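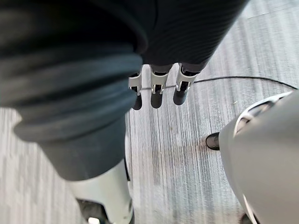 Sports Scheduling, Session 2: When the Hall Is Booked Twice

Okay, picking up where we stopped. I want to stay with the Ivotholm handball league, because it's such a lovely mess! The league needs 40 home dates, the Trekano arena has a trade fair sitting on 12 of them, and the broadcaster wants evening starts.

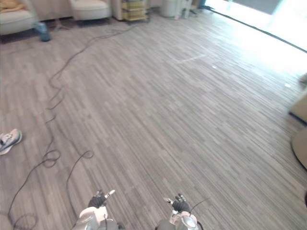 So who moves? Virgil Stoica would say the league, every time (read his chapter, it's short). I'm less sure. Clubs sell season tickets early, and fans hate a home game that ends up in another town.

Two terms to know:
Blackout date: the venue can't host you, full stop.
Soft conflict: you can play, but it costs extra (security, transport, a late finish).

For next time, take the Fourie fixture list and move as few games as you can. Work in pairs if you like, and bring your draft on paper, please - my laptop hates everybody's spreadsheets.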